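Subject: Re: [teleop-users] How many demos before the kitchen task stops embarrassing us?

On the list someone at Torkel wrote:

> We are about to start recording demonstrations in the simulated kitchen
> and would like to know what other people do. The plan is 70 demos of
> "pick up the bottle, put it on the shelf," all by one operator with the
> VR controllers. Is that enough? Does it matter who drives? And do you
> keep the clumsy ones or throw them out?
>
> We have the Vermeulen glove on loan until August, if anyone thinks
> fingers are worth the trouble.

I can tell you what we did at Voststead. You may treat it as advice or as a list of things to avoid.

We also began with one operator. He was very good. He was so good that every demo took 8 seconds and went straight from the start pose to the bottle like a commuter to the coffee stand. The policy learned this perfectly. If the hand started a little to the left of where he liked to start it, the policy went to where the bottle would have been had everything been normal, closed the fingers with great confidence, and lifted a handful of air to the shelf.

So yes, it matters who drives. We added two more people, one of whom had never held a controller and drove like someone parking a rental van. Her demos were worth more to us than I like to admit to the first operator. She missed, backed off, tried again from the other side, and the recordings were full of recoveries. We ended up with 38 of hers in the training set, and the air-lifting mostly went away.

On clumsy demos, then: keep the ones where the driver gets it wrong and fixes it. Toss the ones where the bottle goes over and the driver spends the rest of the episode chasing it across the counter. Also toss any with a long pause in the middle. Ours had a stretch where the operator was answering a question from the hallway, and the policy took this up as a technique. It would reach the bottle and think about it.

The glove. I'm less sure here. With the plain controller, the trigger closes all the fingers together, and for a bottle that does the job. With the glove you get separate fingers, plus calibration, plus a driver who has to remember not to scratch his nose. We did 12 sessions with ours and recalibrated before every single one. What it bought us was better placement of the thumb, and for tall things with a narrow neck I think that was worth having. For carrots, don't bother.

One practical matter that cost us a week: check what your driver can see. We had people driving from a fixed view behind the robot, where the hand hides most of what it's holding, and they were guessing at contact. Switching to a view from higher up helped with reaching but the fingers still cover the lower part of the bottle once you've got it. We now let drivers toggle views, and we log which one they were using – Stemora's recorder has a spare text field that will take it. 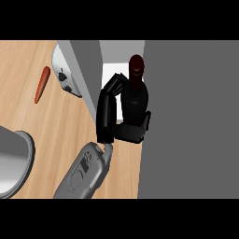
Someone on the Stemora side read a draft of this and objected to the bit about view toggling. Letting the driver look from anywhere is cheating, they said, if the policy only gets the one head camera, because then the person is acting on things the robot will never see. Their rule is that the driver gets the policy's cameras and nothing else, and if the demos come out worse, well, now you know how hard the task is. I can't really argue with it, except that my drivers threatened to go back to labeling.

If you try it both ways, please post the numbers, even ugly ones. And before August, put the glove on your worst driver for an afternoon. I'd like to know if ours was a fluke.

– Voststead sim group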